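Home Guides Downloads Support Contact

Penry Field Exercise Planner: User Guide
Section 5. Setting up a deception exercise
By Mererid Phillips, April 24, 2024

Use this section when the opposing force will be running decoys, false radio traffic or dummy positions. Finish the map set-up in Section 2 first. You will need a director's login.

1. Open the exercise and choose Forces, then Opposing.

2. Tick Allow false contacts. A new tab called Decoys appears beside Units.

3. Add each decoy on the Decoys tab. Give it a grid reference, a type (vehicle, gun position, headquarters or radio net) and a start time.

4. Set the reveal rule. The default is On close approach, which keeps the decoy on the trainees' map as a real contact until a patrol comes within the distance you enter.

Note: A radio net decoy has no reveal distance. It stays live until the director ends it by hand.

5. Assign an umpire to every decoy. Umpires see decoys outlined in grey. Trainees see them in the same red as any other enemy contact.

CAUTION: Do not give an umpire login to anyone who will brief the trainees. The grey outlines also show on printed maps made from that login.
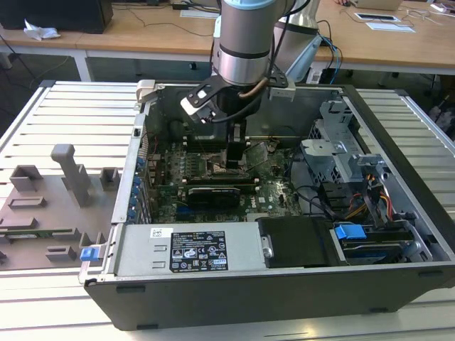 6. Choose Check exercise. The planner lists any decoy that has no umpire, sits outside the exercise boundary or starts after the exercise ends. Correct these before going on.

7. Choose Publish. Trainee maps update the next time each terminal connects.

Changing decoys during play

Directors can move or end a decoy at any time from the Live tab. A moved decoy disappears from the trainees' map for two minutes and comes back at its new grid. To avoid this, end the old decoy and start another.

After the exercise

The contact log is kept for 24 hours, then deleted. Export it before you close the exercise if you want to compare what the trainees reported with what was on the ground. Choose Log, Export, and tick Include decoys.

Note: Logs exported before the June update do not open in the Grelum map viewer. Export them again from the saved exercise.

Section 6. Umpire reports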